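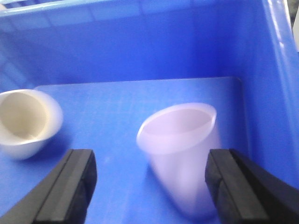 Dos vasos en el fondo de un cajón de plástico azul.

Acta de devolución

Por disposición de la Intendencia de Bienes sin Reclamar de Pristov, se procedió el 25 de febrero de 2026 a la apertura del depósito correspondiente a la pensión Softić, clausurada por fallecimiento de su titular y sin herederos conocidos. Actuó como funcionaria responsable la señora Ulla Hedlund, inspectora de segunda clase. Compareció en calidad de interesado el señor Edin Kneževič, antiguo huésped de la habitación 14.

Se hizo constar que el inventario general comprendía 2,482 asientos, entre ropa de cama, vajilla, lámparas, correspondencia y llaves. El interesado declaró que únicamente reclamaba dos vasos.

Preguntado por el valor de los objetos, manifestó ignorarlo. Preguntado por el título en que fundaba su derecho, respondió que había bebido de uno de ellos durante tres inviernos y que el otro lo usaba una persona cuyo nombre prefería no incorporar al expediente. La inspectora le advirtió que el reglamento exigía identificar a los copropietarios. El señor Kneževič guardó silencio y después pidió que se anotara su silencio. Así se hizo.

A continuación expuso, sin que le fuera requerido, que la pensión disponía de una sola estufa en la planta baja, que los huéspedes se reunían allí al anochecer y que en agosto, cuando el calor del río hacía inhabitables los dormitorios, sacaban las sillas al patio. La persona aludida tomó una noche el tren de Misach con intención de regresar. Había dejado su vaso junto al fregadero. La señora Softić se negó a guardarlo en el armario mientras no volviera su dueña, y en el fregadero permaneció hasta el cierre del establecimiento.

La inspectora observó que el declarante había dicho «su dueña» y le consultó si deseaba rectificar. No rectificó.

Examinado el reglamento, se comprobó que el artículo 37 permite entregar objetos de uso personal a quien acredite haber convivido con ellos. No consta que dicho artículo se hubiera aplicado con anterioridad. La señora Hedlund solicitó instrucciones por teléfono a la sede de Nevley, donde la llamada no fue atendida, y resolvió por sí misma conforme a las facultades de su cargo.

Efectuada la entrega, el interesado firmó el recibo. En el apartado «número de beneficiarios» escribió una cifra, la tachó y escribió otra. La enmienda fue salvada al pie con la rúbrica de ambos.

Antes de retirarse, el señor Kneževič preguntó si la Intendencia conservaba los domicilios de quienes presentaban reclamaciones. Se le informó que sí, por plazo indefinido. Rogó entonces que, si otra persona acudiera a pedir los mismos vasos, se le facilitara el suyo. La inspectora lo anotó al margen, con letra más pequeña que la del resto del acta, y cerró la sesión.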